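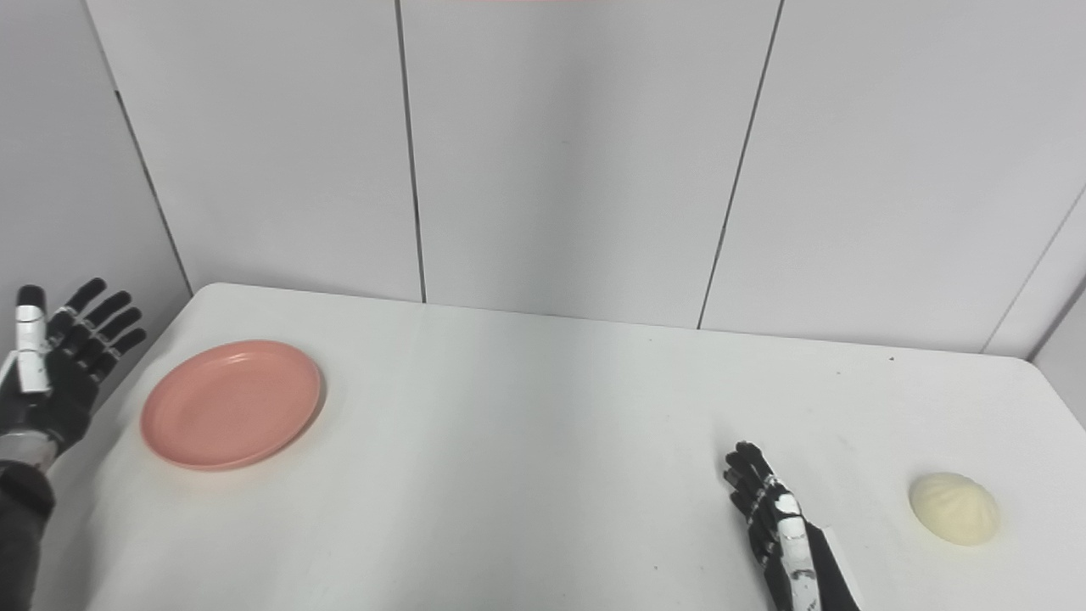
Nov 14, 2025. Full afternoon on the serving task for the Hultow challenge, and my brain is soup, so I'm writing this before I forget it all. The rules say the food item has to go from table to plate without being squashed, and we've been arguing since October over which hand should do what. Today I gave in and went with Maëlle's layout: pink plate over on the left, bun out on the right past the right hand, and nothing at all between the two. I grumbled, but it does make the planning code much easier to read (no silly detours!). The catch is that the bun sits close to the right edge of the table, so the hand has to swing outwards before it comes back in, and the wrist really doesn't like that.

We ran 48 tries. Colton kept the tally on the whiteboard and Mackenzie sat on the stop button. The good ones looked lovely, the bad ones were nearly all the same fault: fingers closing before the thumb had got round, so the bun gets nudged along and the grip lands on the pleats. I tried slowing the four fingers to 70 per cent and leaving the thumb at full speed, and that was better straight away. Still two drops near the plate rim after that. I think we're letting go too high, but Laurier reckons it's the wrist tilt, so we'll test them one at a time on Monday and stop guessing.

Other bits. The pale bun on the white top is a pain for the vision side, the outline comes and goes depending on the shadow. Solange wants to try a coloured mat. I'd check the rules first, I have a feeling the Cludden team got told off for something like that last year.

Left hand did nothing all day except stay open and out of the way. It ought to be steadying the plate by the time we do the demo, so somebody please pick that up (Mackenzie?).

Settings saved as bun_5. Please don't overwrite it!

Recent entries
Thumb timing, first go
Arrieta visit: what they asked us
Wrist cable swap
Bovmont practice round notes
Who has the small hex keys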